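False grasp (cloth handling)

A false grasp, also false hold or ghost pick, is a fault in robotic handling where the controller records an object as held when the fingers have closed on nothing, on the wrong object, or on too little material to lift. Common with towels, wipes, garments and other limp goods. Rare with boxes. The term is used in warehouse and laundry automation and in research on household robots.

Counted as a failure of sensing more than of grip. A dropped cloth that is reported as dropped is a different fault (see Slip).

Mechanism

Most two-finger grippers judge a hold from two signals, finger gap and motor current. Fingers that stop short of fully closed, with current rising, are taken to have something between them. Works for rigid parts. A cloth one layer thick can leave a gap smaller than the sensor can resolve, so thresholds get lowered, and a lowered threshold will also accept grit in the joint, a bent fingertip or a pinch of the table covering.

Padded work surfaces make it worse. The fingers sink a little, catch the cover, and the current rises just as it would on fabric. Loose film on the table can do the same thing. Sheet plastic is thin and slippery and the cameras often miss it.
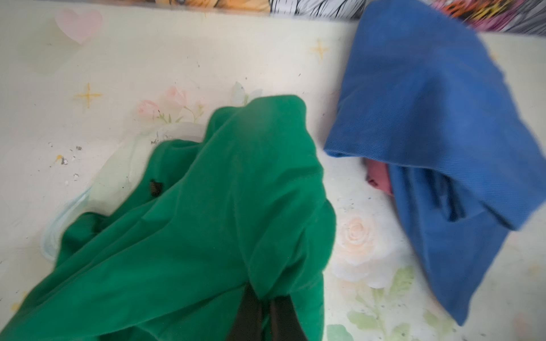 The Brunlow fault

The case most often cited is from the Brunlow sorting cell, a small test line for mixed cloth built on a Penner arm with the Manda grasp controller. Over one March run the controller logged 544 successful picks. A hand check of the output bins came up short by almost 100 cloths. No alarm had been raised at any point in the run.

Roya Nikzad, then the cell's test engineer, went back through the wrist video pick by pick. In her report the missing picks fall into 2 kinds. In the first the fingers closed above the cloth, touched each other, and the gap reading was wrong because the zero had drifted after a fingertip change. In the second the fingers took the cloth properly but lost it on the way up, and the controller, which checked the hold only once, never looked again. The second kind was the larger group.

The cell was then carrying out empty moves. It lifted nothing, carried nothing to the bin, opened, and went back for the next item on its list. The cloth left behind was treated as new and picked again, sometimes counted twice. That explained why the log looked healthy while throughput at the bins fell.
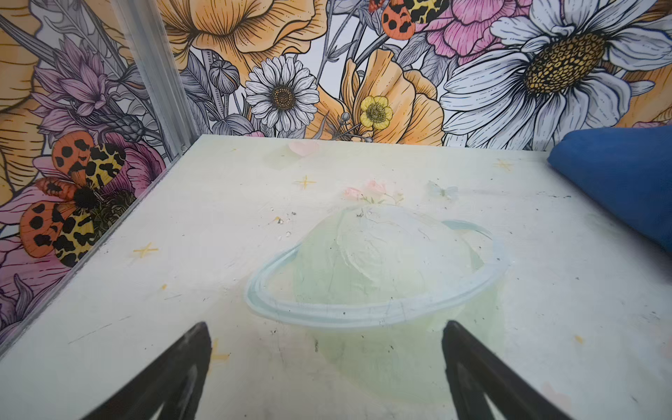 A third problem turned up in the same review, less serious. The arm speed was set by what the controller believed it was carrying. With a hold recorded it moved slowly; with no hold, at full travel speed. In a handful of cycles the reverse error happened, a cloth was still caught on one finger after release and the arm swung back fast with it trailing. Nothing was hit. The cell had a light curtain and it was never tripped, but the finding was written up as a safety matter and the line stood idle until the release check was added.

Rhonda Wong, who reviewed the report for Fulance, the cell's operator, objected to the word "successful" in the log and had it changed to "closed". The change was kept in later versions of the software.

Detection

Several checks are in use, usualy more than one at a time.

Second look. The wrist camera takes a picture after the lift and compares it with one from before. Cheap, slow.

Weight check at the wrist. Good for towels, poor for thin wipes, which weigh less than the noise.

Repeat current reading during travel. Catches the late drop. This was the main fix at Brunlow.

Bin count. Finds the fault but only afterwards.

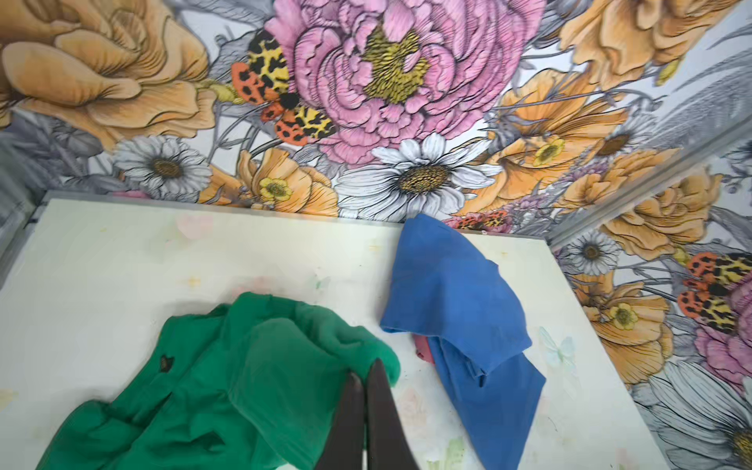

Second-look checks have their own weak point, which is what the camera has to compare. A pile changes shape every time it is touched, so a changed picture does not prove a lift. Patterned surroundings add false edges. Strong plain colors help: an emerald green cloth beside a royal blue one on an off-white table is fairly easy to tell apart, even with big printed flowers on the wall behind. The harder part is a small piece of some other cloth, pinkish-red say, showing from under the blue. Pick the blue and the red may come with it, or stay, and the finger gap reads much the same either way. Double picks of this sort are normaly listed apart from false grasps, though the two share a cause.

Testing

There is no agreed test. Brunlow went to a run of 2,000 picks after the fix, every one checked against the bin by hand. Other groups use shorter runs with planted misses, where the cloth is pulled away on purpose and the controller has to notice.

See also

Slip
Double pick
Gripper zeroing
Light curtain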